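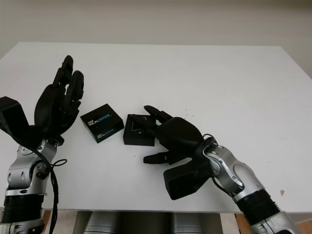
Small black product boxes: keep them or recycle them?
Tollbridge Boards > Workshop and Storage > Packing and Shelves

clestik_anna
Hello all. I have a question about storage and I hope it is the right section. Since May I am responsible for the parts shelf in our lab, and the biggest problem on this shelf is packaging. We buy small cameras and sensors, and each one comes in a nice stiff box with a lid. My colleagues want to keep all of them. I would like to keep only the boxes for things still under warranty and recycle the others. How do you decide this in your place?

The shelf is 400 mm deep, if this is important.

mudlark27
Recycle. An empty box is air that you pay rent for. We kept everything for years and then moved building, and I carried all that air down the stairs myself.

soderbox
I disagree with mudlark27. If you ever sell or return a camera, the box with its tray is worth real money. And the tray is made for the part, you will not find better protection in a shop. Keep the box, but keep it with the lid and the tray together. A lid alone has no use.

clestik_anna
Thank you both. The return question is a good point, I did not think about selling.

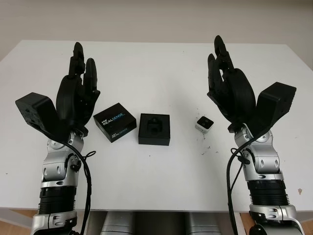 My trouble with trays is that they get separated from the thing they should protect. Somebody needs a camera quickly, opens the box, and the parts begin to travel on their own. On our table there is now a closed RealSense box, and also an open black tray with a little white camera module, and a person who comes in fresh cannot say if these belong together. So I would like to have a rule that is simple enough for a busy day. My first idea is a colored dot on the box, the tray and the part, the same color for all. Is this too much work for small items?

mudlark27
Dots fall off. I speak from experience.

soderbox
They fall off if you buy the cheap ones. I use the Söderlund fabric labels and they stay on for years, also on shiny cardboard. Put the dot inside the lid, not on top. On top it gets rubbed by the next box in the pile.

pellucid_7
Can I ask something different? Why open boxes on the table at all? We have a rule that a box is opened at the shelf, the part is taken out, and the box goes back closed to the same place. The table stays for work. It took my group almost 27 days to learn it, and now they complain if I forget it myself.

clestik_anna
pellucid_7, I like this, but our shelf is in the corridor and the light there is poor. People would drop things.
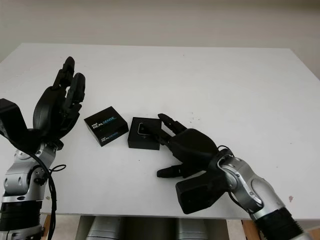

Lid on the table, printed side up.

On the lid the name is printed on the top and again on the side. This helps me a lot. If the boxes stand in a row with the printed side to the front, I can read them without pulling anything out. With plain boxes I must write on them by hand, and my handwriting is not a success.

mudlark27
Fine, that is one argument for keeping them. But how many do you need? One for each camera in use, and no spare ones.

soderbox
One for each camera in use AND each camera you may sell. We had this talk already in the thread about monitor cartons and you were wrong there too :)

mudlark27
I was not wrong, I was outvoted.
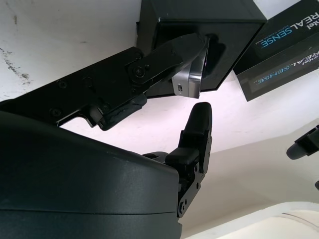

Tristolance Lab, Stores and Equipment Group

clestik_anna
I sign with the group name now because two people wrote to me and asked which lab I am from. We talked about it at our meeting on 7th April and this is what we will try. Boxes for parts in use are kept closed, standing, lid and tray together. Black ones go on the lower shelf, as dark boxes disappear in the corridor light if they are high up. The dot goes inside the lid, like soderbox wrote. All other boxes go to recycling at the end of the month. Two colleagues are still against the last point and they have asked for one drawer for "maybe" boxes. I said yes, but only one drawer.

pellucid_7
The drawer will be full by summer.

soderbox
Good plan. Write the serial number beside the dot, it saves you a search when you sell.

clestik_anna
I will do this. Does the ink of a normal pen hold on the fabric labels, or do I need a special one?

soderbox
Normal permanent marker, thin tip. Let it dry before you close the lid.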